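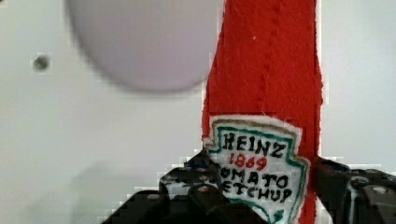

Looking after felt play food (and the rest of the toy kitchen)

I've been making and mending felt food for years now, first for my own two and lately for half the children in Grumside, and the questions I get are always the same ones. How do you wash it? Why has it gone bobbly? What do you do about the labels? So I've put it all on one page, and Selma Omerović, who sews much more neatly than I do, has read it through and made me change the bit about glue.

Washing

Don't put stuffed felt in the machine. I know, I know, it's tempting, but I did it once with a whole basket of vegetables and the aubergine never recovered. Fill a bowl with cool water, add a small squirt of washing-up liquid, and dab at the grubby patches with a cloth you've wrung out well. Then go over it again with plain water and leave it on a towel overnight, turning it before bed if you remember.

Red is the one to be careful with. Ketchup bottles, tomatoes, strawberries: they can all let go of their colour, and if there's a white label sewn on the front you'll end up with a pink one. Test a bit round the back first with a damp white hanky. If it comes away pink, stick to dry cleaning only, by which I mean a soft toothbrush and some patience.

Lint and fuzz

Felt picks up every white speck in the house. A strip of parcel tape wrapped round your fingers, sticky side out, gets most of it off. Pat, don't rub! Rubbing is what makes the surface go woolly in the first place. For fluffy edges round a label I use small embroidery scissors and just trim the stray fibres, holding the blades flat. A bobble shaver is fine on big plain areas but keep it well away from any stitching.

Labels

Keystone shapes, ovals, anything with a pointed top: cut a paper pattern first and pin it. If you want a coloured border, build it up in layers from the biggest piece to the smallest, so the edge shows all the way round and you aren't fiddling with a thin strip. For lettering I use a black fabric pen and write in capitals, and I don't worry about wobbles. Leave the ink overnight before anybody plays shop with it.

About that glue. I used to stick everything down and it all peeled at the corners by December. Selma says sew it, so now I put a few dabs of glue in the middle to hold it still and then stitch round the outside in a matching thread.

Setting out the kitchen

A plain white table is lovely for this because you can see what you've got and wipe it afterwards. I start with the biggest things. The oven goes at one side with its door facing the middle, so little hands can get at it without reaching over the top, and the plate goes near the back where it won't get elbowed. 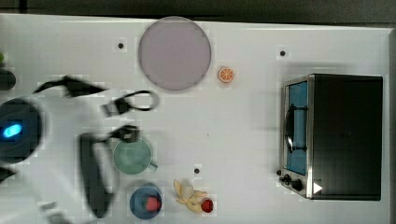 Mugs and other small bits come to the front, and so does most of the food. Loose slices of fruit wander off faster than anything else, so at my house they get a lidded tub of their own (an old 800 g yoghurt pot, label soaked off). If you use a real toaster oven for the grown-up cooking, keep it unplugged whenever the toys are out, and never store felt inside it, however handy it looks. Bujar Vidmar told me he found a felt fried egg in his just before he turned it on.

Hard plastic food and crockery can go in a bowl of warm soapy water, as long as there aren't any holes for water to get in through. Check the seams. Pieces with a hole in them just get a wipe.

Putting it away

Cotton bags are best for felt. Add a bit of cedar if you get moths, and give everything a good shake when it comes out again. Stand the bottles up, or they go flat on one side and you'll have to unpick the seam and push in more stuffing.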